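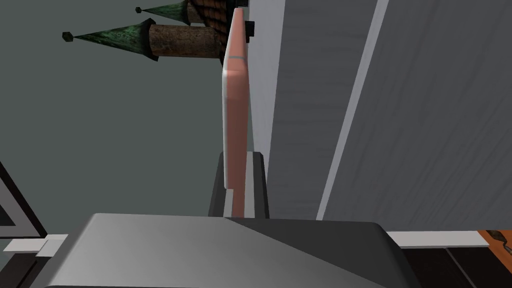 I have lived with a cold hallway for longer than I care to admit, and for most of those years my answer to it was a rolled-up bath towel. You push it against the bottom of the door with your foot, you go and sit down, and then somebody needs a glass of water and the towel ends up halfway across the floor. So when the wind came up in January and I could feel it on my ankles while I was reading in bed, I gave in and ordered the Clerach 704 door seal kit, and I've now had it on three doors long enough to have some opinions.

I should say that I'm not especially handy. I can hang a picture, I can tighten a hinge, and I own a good drill that I use mostly for assembling bookcases. If you're the kind of person who planes your own doors you will probably fly through this kit and wonder why I've written so much.

**What you get**

The box holds a bottom sweep in an aluminum channel, two long coils of foam for the sides and top of the frame, a bag of screws, and a folded sheet of directions in very small type. One kit does one door. I bought mine from Boonyarit, the hardware store over in Cikthorpe, partly because they let you bring back unopened kits and partly because I like the place (it smells like rope and birdseed, and there's always a pot of coffee going by the key machine).

**Putting it on**

The sweep was easier than I expected. You measure the door, cut the channel with a hacksaw, slide the rubber in, and screw the whole thing on so that the rubber just brushes the floor. The screw holes are slotted, so you can start everything loose and nudge it up or down before you tighten. I was very grateful for that, as my first try dragged so badly on the rug that the door would hardly move! A quarter turn on each screw, a little bump with my knee, and it was fine.

The foam took me longer. It sticks well, maybe too well, and if you lay it down crooked it doesn't want to come back up in one piece. My advice is to wipe the frame with rubbing alcohol first, let it dry while you have a sandwich, and then work from the top down with only a few inches of backing peeled at a time. I did the first door in a hurry and it shows at the corner. The second and third look much better. 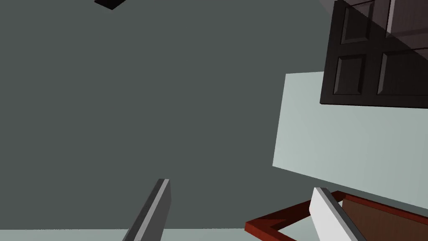

*Dark paneled door, slate-gray wall.*

**Color, and a small complaint**

The kit comes in white, brown, and a charcoal they call "storm." On a light door the white all but disappears. On a dark door I'd go with the brown, and I'd buy it from a store where you can hold it up to something, as the brown in the online listing looked like milk chocolate and the one in my hand was closer to coffee. I liked it better, as it happens, but I'd have been annoyed if I'd been trying to match anything.

My real complaint is with the screws. They're soft. I stripped two of them going into an old solid door, even with pilot holes, and ended up using some from a jar in the garage. For what the kit costs they could have put in better ones.

**How it compares**

A few winters back I tried the Clenach slip-on sweep, the kind with a foam tube on each side of the door and fabric running underneath. It's cheaper, it goes on in a minute, and renters will be happy with it. Mine picked up every bit of dog hair in the house, though, and by spring it had worked its way out past the edge of the door like a shirttail. The Clerach has stayed where I put it.

**Living with it**

The bedroom is more comfortable, and I've stopped wearing two pairs of socks to read. The door also closes with a soft sort of hush now, which I didn't expect to enjoy as much as I do. You have to give it a bit of a push for the first week or so until the foam settles down. Our hallway light doesn't leak under the door anymore either, so late-night snackers no longer wake me.

I'd buy it again, and I probably will for the laundry room once I've found my tape measure. Four stars out of five, with the missing one for the screws.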